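Nostdale Technical College
Automation Project II, Group Report
Unintended Finger Closure During Clip Sorting: Fault Report and Corrective Work
Prepared by Lâm Khương

Contents
1 Background
2 Description of the fault
3 Investigation
4 Corrective work
5 Remaining problems

1 Background

The Wornell cell is a tabletop manipulation setup used by second-year students. Our task was to sort binder clips by color into small containers using a parallel gripper with a wrist camera. The control program was inherited from the previous group and is called Kalon. It reads the camera, picks a grasp point, moves the arm, closes the fingers, and checks the motor current to decide if something is being held.

Binder clips were chosen because they are cheap and awkward. The wire handles move when touched, and a clip can be gripped by the body, by one handle, or by both. The body grasp is the only one that Kalon was written for. A handle grasp usually ends in a dropped clip.

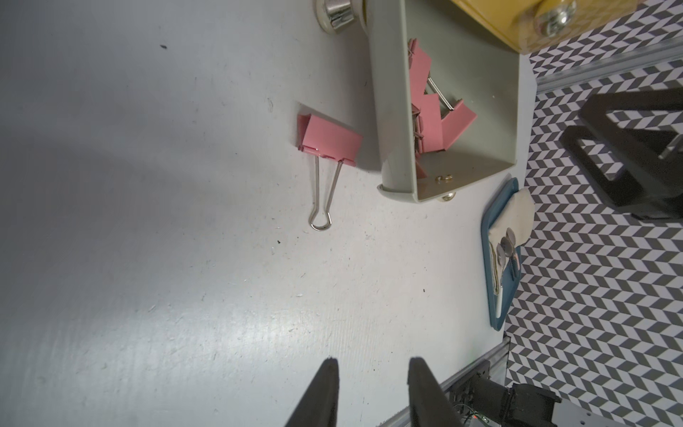

The grasp check works on a current threshold. If the current rises above the threshold before the fingers are fully closed, the program records a hold and moves on to the place step. If the fingers close completely with no rise, it records a miss and tries again. The limit on tries was set to 4 in the settings file.

2 Description of the fault

During an afternoon session in October the gripper closed while the program state was "open, waiting." The arm was stopped over a container at the time. A group member was reaching in to separate two clips whose handles had hooked together. The fingers closed on the side of the glove. The emergency stop was pressed and the glove was pulled free. There was no injury. The glove had a shallow crease across the index finger.

The session was ended and the incident was written in the lab book. The arm was left powered down until our supervisor had read the entry.

Two things were wrong. The gripper moved without a current command from the operator, and a person had a hand inside the work area with the motors powered. The second is a procedure failure by our group and is treated as such in section 4.

3 Investigation

3.1 Log review

Kalon writes one line to the log for each command sent to the gripper. The log for the session showed a close command sent at the end of the last pick and no open command after it. The state variable had still changed to "open." This meant that the program believed it had opened the fingers when no command had gone out.

The fingers were in fact open at that moment, so the close command had not been carried out either. It was held in the gripper driver and released late.

3.2 Cause of the delay

The driver keeps a queue of commands. When the serial link drops, commands stay in the queue and are sent when the link returns. There is no age limit on them. We unplugged the gripper cable at the wrist by hand, sent a close command, waited, and plugged it back in. The fingers closed as soon as the link came up. This was repeated 10 times with the same result every time.

The link drop was traced to the wrist connector. With the arm extended and the wrist turned toward the far side of the table, the cable was pulled tight and the plug shifted in its socket. The cable had been replaced over the summer with a shorter one. The change was not noted in the setup sheet.
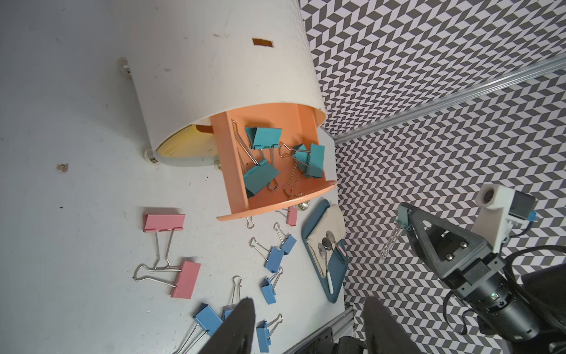

Why did the emergency stop work if the link was unreliable?
The stop button cuts motor power through a relay and does not use the serial link, so a lost or late message has no effect on it.

3.3 Why the state was wrong

Kalon changed the state variable when a function returned, without waiting for a reply from the gripper. The open function had a timeout of 300 ms. On timeout it returned the same value as on success. The calling code could not tell the two apart. This error was in the program when we received it and we did not find it during our first code reading.

4 Corrective work

The following changes were made.

Cable: The short cable was replaced with one of the original length and fixed to the forearm with a strain relief loop. The wrist was then turned through its full range with the link monitor running. No drops were recorded.

Driver: Any command older than 40 ms is now thrown away. When the link returns, the queue is emptied and the program stops in a fault state that has to be cleared by the operator.

State handling: The state variable is set only from the position reported by the gripper. A timeout now raises an error.

Procedure: Motor power is switched off at the stop button before any hand enters the work area, including to move a clip by a few millimeters. The second person at the bench says "off" aloud after looking at the power lamp. The rule is printed on the setup sheet.

The cable test from section 3.2 was run again after the driver change. The fingers stayed open and the fault state was entered as intended.

5 Remaining problems

The current threshold still gives false holds when a finger presses on a handle against the table. This is a sorting error and was not involved in the incident, but it leads to stopped runs, and stopped runs are when people are tempted to reach in. Osman, the lab's newer gripper controller, reports finger position and force together and would allow a better check. It was not available to us this term.

We also did not test what happens if the link drops in the middle of a finger movement. The driver manual does not cover this case. Until it is tested, the next group should assume that the fingers may finish the movement.

Appendix A contains the log extract for the session. Appendix B contains the changed driver code.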